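Measuring extraction at home, part 2: cup material and heat loss

In part 1 I covered the refractometer and why I stopped trusting readings taken from unfiltered samples. Several readers wrote to say their numbers were fine but the coffee still tasted flat by the time they sat down. That is usually a temperature problem, so I spent most of July logging temperature in the cup.

The setup is simple. A Brestari thermocouple logger takes a reading every 2 seconds. The probe hangs from a bent wire at mid-depth, clear of the wall and the bottom. The first run of the month gave me 2494 rows, most of them useless, as I had left the logger going through lunch. Trim your files before you plot them.

I compared a single-wall paper cup, a thick ceramic mug from Jarkum and a steel tumbler. Every vessel was filled by weight, on a scale, with plain water from the same kettle. Coffee and water cool closely enough for this purpose, and water is cheaper.
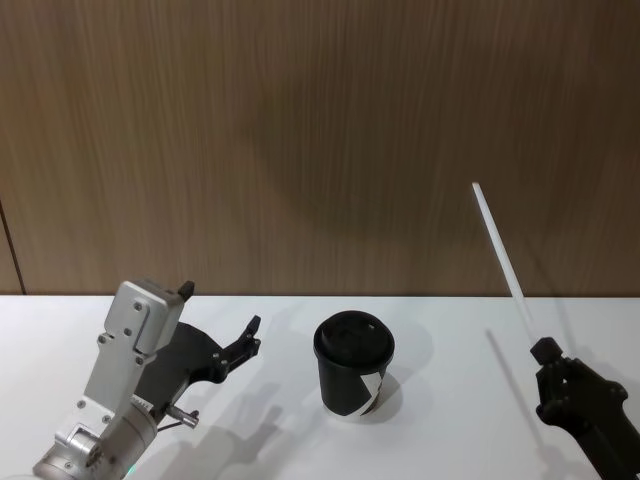
Black paper cup on a white tabletop.

Paper did better than I expected over the first few minutes. The wall is thin and has little mass, so it takes very little heat out of the liquid when you pour. A cold ceramic mug takes a lot. My mug weighs 458 grams empty, and on a cold pour the water lost more in the first minute than the paper cup lost in the next few. Preheating the mug removes most of that gap. After that the ceramic curve flattens and the paper curve keeps dropping.

The lid matters more than the wall. An open cup loses a large share of its heat by evaporation from the surface, and a plain flat lid cuts this sharply. I ran 3 pours with a lid and 3 without for each vessel, and the lidded runs grouped together whatever the material. If you do one thing after reading this, cover the cup.

Hermine Gasser, who commented on part 1, asked whether the color of the cup changes anything. For radiated heat at these temperatures, visible color tells you almost nothing. Black paper and white paper both emit well in the infrared. Bare polished metal is the exception, and that is a matter of surface finish.

Two sources of error to watch. Probe depth is the first: moving the tip up near the surface shifted my readings enough to swamp the difference between vessels. Drafts are the second. Close the window and turn off the fan. 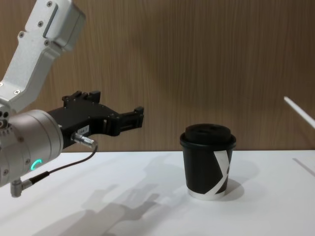 Fitting the curve

Subtract room temperature from each reading, take the natural log and plot it against time. For a lidded cup you get a line that is close to straight. The slope is your cooling constant. Open cups bend at the hot end, where evaporation is strongest, so leave those points out of the fit or fit them separately.

I use a spreadsheet for this. The Linside app will do it too, but it smooths the data before export and I could not find a way to turn that off. Part 3 will cover preheating times.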